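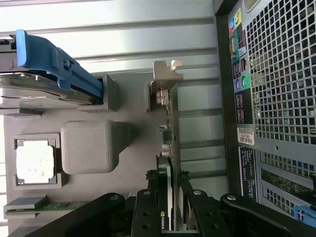

Cleaning the dust out of an old desktop PC

Quick one. Had to write this up for the Zadesgate office anyway so putting it here too. Works for most towers. Not laptops, not all-in-ones.

Do it once a year. Twice if there's a cat or a carpet. July is when ours start howling so do it before July.

What you need

Phillips screwdriver, medium
Can of compressed air, or a small electric blower
Soft paintbrush, clean, never used for paint
Cotton swabs
Rubbing alcohol, the strong kind
A cup for screws
Old towel

No household vacuum. Static, and the nozzle eats jumpers. Lost one that way.

Before you open anything

Save your stuff. Back up if you haven't. Shut down properly, not sleep. Switch off at the back, pull the power cord, then hold the power button in for ten seconds. Unplug the rest. Take a phone photo of the back first so you know which monitor port was in use.

Take it outside or into a garage if you can. The dust goes everywhere, wear a mask if you're sensitive.

Opening up

Some cases have a latch, some have two thumbscrews at the back. Slide panel back, lift. If it won't move don't force it, check for a padlock loop or a third screw. Lay the tower on its side on the towel, open side up.

Touch bare metal on the case before you touch anything else. Do it again whenever you've walked off and come back.

Blowing it out

1. Hold the can upright. Tip it and you get freezing liquid on the board.

2. Short bursts, one second or so. Start at the top and work down.

3. Fans: hold the blades still with a finger or a swab. Letting them spin up is fun but bad for the bearings.

4. Heatsink fins. Most of the heat problem lives here. Blow from both sides. If there's a felt mat of dust stuck between fan and fins, take the fan off (usually four screws or clips) and peel it out. Don't pull the heatsink off the processor unless you have fresh thermal paste to hand.

5. Power supply. Blow through the vents from outside. Do NOT open it. Ever.

6. Front intake. Plastic bezel usually pops off with three tabs. If theres a foam filter, rinse it, dry it overnight, put it back.

7. Drives: brush the outside, leave them in place. Check the cables are pushed home.

Sticky stuff

Smoker's PC or kitchen PC, air won't shift it. Swab with alcohol, fan blades only, both sides. Let it dry. Change swabs often, they get gross fast.

Putting back

Look for loose cables. Anything near a fan, tuck it away. Refit whatever you took off. Panel on, screws in, count nothing left in the cup.

Plug in, power on. Listen. Beeping and no picture is mostly a memory stick nudged loose. Power off, unplug, reseat it till both clips click, try agian.

Temps

Note the idle temperature before and after if you care. Mine reads 42 C now, was 50 before. Any free monitoring tool will show it.

Questions from last time

Tolera Chala asked if a hair dryer on cool is ok. Wouldn't. Weak, and blows lint.

Soledad Vergara: fan still rattles after cleaning. Then it's worn, replace it. Measure the width and check the plug, three pin or four.

Updated 2019-01-15, added the bit about foam filters.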